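Adero extends Celtis bedding range with quilted cover, bolster and printed pillows

Ladcombe, September – Adero has added a group of bed dressing products to its Celtis range. The additions comprise a white quilted bed cover, a full-width bolster, a small plain cushion and a series of printed pillows and blankets. All items are sold separately and can be combined with existing Celtis sheets and covers.

The quilted cover is intended for use over a standard mattress with or without a top sheet. The quilting is stitched through all layers, which limits movement of the filling during washing. The cover is supplied in single, double and king sizes and may be machine washed at 40 degrees. Tumble drying on a low setting is permitted. Ironing is not recommended.

The bolster is made to lie across the head of the bed, behind the sleeping pillows, and closes the gap between mattress and headboard or wall. It has a removable outer case with a concealed zip along the rear seam. The inner pad should be spot cleaned only.

Printed pillows are offered in scrollwork, lettered and plain designs. The blankets in the same group carry larger cartoon prints and are sized to be folded over one side of the bed or laid across the foot. Adero does not supply the prints as matched sets. 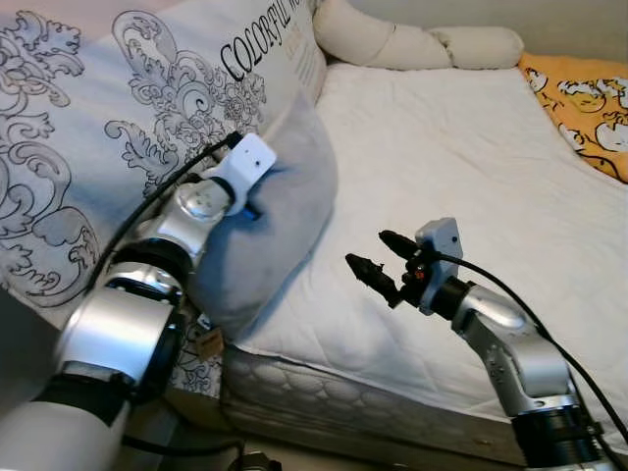
Before release, the products were put through a dressing and wash trial at the company's Ladcombe workroom. Beds were made up, stripped and made up again by staff over a period of 8 weeks, and the covers were inspected for seam slippage, loss of loft and shrinkage. Two changes followed. The stitch spacing on the quilted cover was reduced, and the bolster case was lengthened to make it easier to refit after washing.

"Most returns in bedding concern fit after the first wash," said Sombat Noiphan, product manager for Celtis. "We cut the bolster case with a shrinkage allowance and we now print the finished size as well as the cut size on the packaging. A customer with a ruler can check both."

Recommended order of dressing is printed on the inside of each pack. The quilted cover is laid first and pulled square at the corners. The bolster is then set against the head end, followed by the printed pillows and finally the cushion. The blanket is placed last. Pillows should be shaken and turned weekly – this applies in particular to the cushion, which has a softer fill and will settle to one side if left.

The range is available to trade customers through Paquette, which holds stock of more than 1,000 units across all sizes. Swatches can be requested by post. The Ladcombe showroom is open to the trade on weekdays and to the public on Saturday mornings.

Related items
Celtis fitted sheets: revised size chart
Paquette trade ordering: terms and delivery
Washing and storing quilted covers
Adero showroom opening hours

Contact: Adero Press Office, Ladcombe | © Adero. All rights reserved. | Back to top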